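Kubo thread, picking up from where I left it. Back at Cellcombe for the evening, arm is powered, wrist is back on. Going to post as I go so I remember what I did

Recap for new people: Kubo is the arm I've been building since July. Small, slow, one gripper, camera on the wrist. Lives at the Cellcombe shop in Cornport because my apartment has one table and I eat on it

Goal tonight = get the wrist cam and the gripper to agree on where things are. Last time it reached for a block and closed on air a thumb's width to the left. Every single time. At least it's consistent

First problem before I even got my coat off. Controller board didn't show up on usb. Swapped cable. Swapped port. Rebooted. It was the cable, the second one was ALSO bad. Threw both out

ok we're live. Camera stream is up, bit laggy but fine

Old mount code had the camera offset typed in by hand. By me. In July. No comment, no units. Just a number sitting there like I'd know

Redoing it properly with a printed checkerboard taped to a scrap of acrylic. Move arm, grab a picture, move arm, grab a picture. Very boring. Put a podcast on 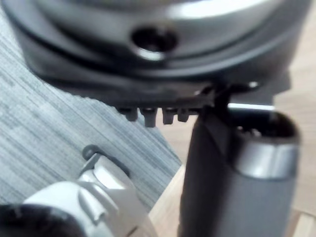

Anyway the calibration script wants a lot more poses than I gave it last time. I was lazy and moved the wrist in basically one plane, so it had no clue about depth. Tilting it all over the place now

Arm got grumpy at one of the tilts. Elbow joint hums when it's stretched out with the wrist rolled. Not new. Writing it down anyway

Servos are the Bodanitz ones, secondhand lot. The shoulder's fine. Elbow has slop in it and I keep pretending it doesn't

Ran the solve. Error came back at 1626. I don't even know what unit that would be. Pixels?? The picture isn't that big

Yeah so I had the square size in mm in one file and meters in the other. Classic. Fixed

Second solve: 2 pixels. I'll take it. Could be better, but the lens is cheap and focus is whatever I glued it at

Somebody asked why not mount the camera overhead. Tried that in the fall, the arm blocks its own view right when you need it most. Wrist cam you lose the wide view but you keep the last bit of the reach. Tradeoff, I like this side of it

Also overhead means a pole, and the pole got bumped by everyone who walked past. Shared bench life

Pick test, slow speed. Target is a wooden block. Reach... it went to the right place. Closed. Held. Dropped it when the wrist turned but that's a grip problem not an aim problem!!!

Grip pads are the next thing. Tried bike inner tube, too slick once it gets dusty. Someone on here said shelf liner so I'll try that, I have a roll in the kitchen

Quick detour: the cable to the wrist is too short. At full roll it goes tight and the video hiccups. Added slack, then the slack caught on the shoulder. Took half the slack back out. Zip tie in a different spot. Good enough for tonite

For the person who asked about cost, I set out to spend 300 total and went over by 100, nearly all of it printer filament and servos I cooked. Don't wire them up tired

Pulled a few more views from the wrist so I can check the rim and the little tabs don't mess with the crop. They hang down into the view a bit, so I'm masking that part out before the detector sees it

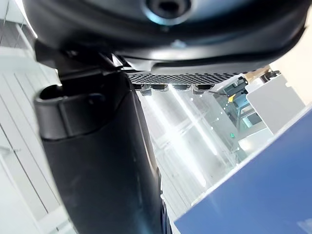 Kubo's wrist view. Black finger on the left with the collar near the top, blue panel lower right.

The mask is just a polygon I clicked by hand. Not elegant. If the camera shifts I have to click it again, so the mount is getting thread lock on it

Light through glass is a pain btw. Exposure jumps as soon as the wrist swings toward anything bright, then the dark stuff goes to mush. Locked exposure manually and the detector calmed right down

Should've done that weeks ago. It's one line. ONE

Ran the pick loop again with exposure locked and the mask on. Much steadier. Box stays put around the block now, before it was flickering on and off all the way down

It still hesitates just before closing. I think that's my own code waiting on a fresh camera picture and the lag adding up. Could cut the resolution. Could also write it better. Will cut the resolution

Cut the resolution. Hesitation mostly gone. Software engineering

Oh and I backed everything up this time -- config, solve output, the mask points. Folder is called 26th January, which is the first folder in this whole project with a name that isn't "new2_final"

List for next session, mostly for me:
elbow slop, shim it or swap the servo
shelf liner on the pads
longer wrist cable, the bendy kind
thread lock on the camera mount
comments in the code, with UNITS

If anybody has swapped out a Bodanitz elbow servo without taking the entire forearm apart please tell me how. Looks like I have to pull the wrist to reach the last screw and then I get to calibrate all over agian

Will post the calibration script once I take my wifi password out of it

Packing up, shop closes soon and I still have to find the lid for the screw box

Found it. Was under the laptop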